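Home | News | Software | Hardware | Events | Jobs

11 Jul 2025
By Joyce Mwakalinga

Tundavance releases Vudeck 5 with shared-clock planner for two-arm cells

Tundavance has released version 5 of Vudeck, its control and planning software for two-arm manipulation. The main change is a new planner that puts both arms on a single timeline and checks them against each other before any motion is sent to the drives. The release also replaces the grasp scoring module and adds a replay tool for logged runs.

In version 4, each arm had its own planner. A supervisor process compared the two trajectories and paused one arm if the swept volumes came too close. The method was safe but slow. When both grippers worked over the same small area, the supervisor often held one arm until the other had fully withdrawn, and an operator watching the cell would see the arms take turns.

The new planner, called Onuoha inside the code base, treats the pair as one system with a shared clock. It first plans the two paths without timing. A second stage assigns speeds along each path so that the arms stay outside a minimum separation, which the user sets in the cell file. If no timing satisfies the limit, the planner bends the path of the arm with the lower task priority and tries again. Priority can be fixed or can pass from one arm to the other at each completed grasp.

"The old supervisor only knew how to say stop," said Anselmo Calvo, who leads the planning group at Tundavance. "Most conflicts between two arms are conflicts of timing. If you slow one side early enough, the paths can stay as they were."

Tundavance tested the release on Mornetside, its internal set of tabletop tasks. The set covers 2416 recorded starting layouts, split among carton loading, bottle sorting, bag handling and tool handover. According to the release notes, the version 4 planner found a plan with no supervisor pause in 1614 of them. The notes do not give a matching figure for version 5. Calvo said the full run was still being checked for layouts in which the start state itself breaks the separation limit, and that the result would be added to the notes once those cases were removed.

Carton loading is the task that shaped much of the grasp work. An egg presents almost the same outline from many directions, so the old scoring module returned a long list of near-equal candidates and picked among them on small differences in depth noise. The choice could flip from one camera update to the next, and the arm would start a new approach each time. Vudeck 5 keeps the selected candidate until another beats it by a set margin, and it scores each grasp together with the placement that follows. A grasp that would bring a finger down on an egg already in the carton is dropped before motion planning starts.
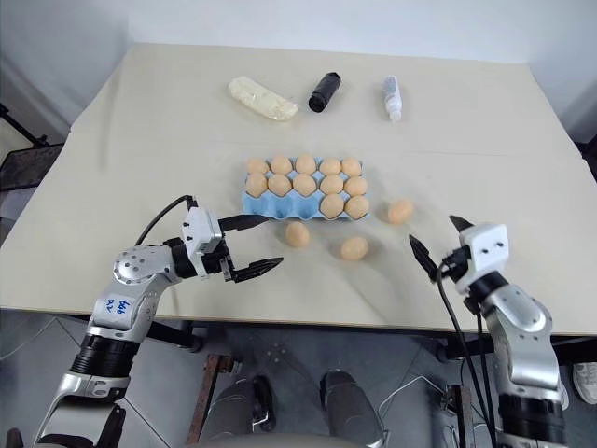 Placement targets are handled in a similar way. The perception node now publishes each cup in a carton as a slot with a state of full, empty or unknown. Unknown slots are never used as targets. If an arm or gripper blocks the head camera's view of a slot, the last confirmed state is held for 2 seconds by default and then falls back to unknown. Loose objects elsewhere on the table are passed to the planner as obstacles whether or not they have been classified, with a padding value that can be set per class.

The replay tool reads the standard Vudeck log and steps through perception output, planner decisions and joint commands on one time axis. Users can change a parameter, such as the separation limit or the switching margin, and rerun the planner from any point in the log without hardware attached. Replay does not model contact, so the outcome of a changed grasp still has to be tested in the cell.

Cell files from version 4 load without changes, but the supervisor settings in them are ignored and a warning is written to the log. Custom grasp scorers need to be rebuilt against the new interface, which takes the placement target as an extra argument. Force control is unchanged in this release – Calvo said work on it will start after the January update.

Vudeck 5 is available now to current license holders. Tundavance will keep issuing fixes for version 4 until the January update ships.

Contact the news desk | © 2025 All rights reserved | Back to top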